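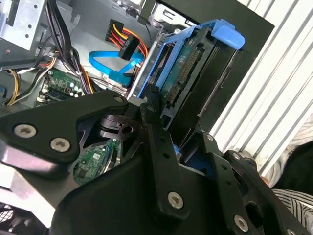 An open desktop computer case, drive bay in the upper left corner.

Courses > Household and Small Office Records > Handout 4: Keeping Your Files Safe

We use cookies to remember your settings. By staying on this site you accept our cookie policy.

Handout 4: Backups, and why yours probably isn't one

Okay, so last session I asked who had a backup and most hands went up, and then I asked who had ever opened a file from it and the hands came down again fast! I don't blame anybody. I kept my own tax folders at the Pletby office for years on a drive that I plugged in twice, maybe three times, and I felt very safe the whole while.

Let's start with the word. A backup is a second copy that you can still get to after the first one is gone. If you moved your photos off the laptop to make room, the drive they landed on is just where they live now - one copy, same as before. People mix this up all the time (I did too).

Copies and places

The old rule is three copies, on two kinds of storage, with one of them in a different building. I like it because you can say it on your fingers. For most of you that works out to the computer itself, an external drive in a closet, and either an online service or a drive at your sister's house. The different building part is the one everybody skips. A burst pipe doesn't care that you had two drives if they were on the same shelf.

Syncing is a separate thing and I want to spend a minute on it. A synced folder copies your changes everywhere, and that includes your mistakes. Delete a folder on the laptop and it goes away on the other machines as well. Some services keep deleted files for a while, so look up how long yours does and write it down on the worksheet.

The Kavlow story

I promised I'd put this in writing. Kavlow was a little print shop with 19 years of customer artwork on one machine. They had a nightly backup and it ran every night, no complaints. When the disk failed they went to restore and found the backup had been pointed at an old folder that had been empty since a move in May. Nearly 25 jobs had to be redrawn from paper proofs! The setup would've been fine if someone had opened one file from it once a month. So that is your homework, see below.

What to copy first

Start with things you can't get again: photos, letters, anything you wrote, scans of documents whose originals you've lost. Programs you can download again, so leave them for last or skip them. Email is the one people forget. If yours is stored only on your own computer, find out where it keeps its files before you do anything else.

We also talked about passwords. If you encrypt a backup drive (and I think you should if it leaves the house), the password has to be kept somewhere other than on the computer being backed up. Paper is fine. I use an envelope in the Queiroz file box.

Homework for next time

Pick one file from your backup, any file, and restore it to your desktop. Open it. Note the date on it and how long the whole business took you. Mine took 20 minutes, mostly hunting for the cable. Then fill in page 2 of the worksheet and bring it along. If you don't have a backup yet, bring a list of the folders you'd miss and we'll set one up in class.

Reading: chapter on storage in the Zidbridge course pack, skip the part on tape unless you like that sort of thing (I do).

Contact the course office | Copyright Zidbridge Evening Courses | Back to top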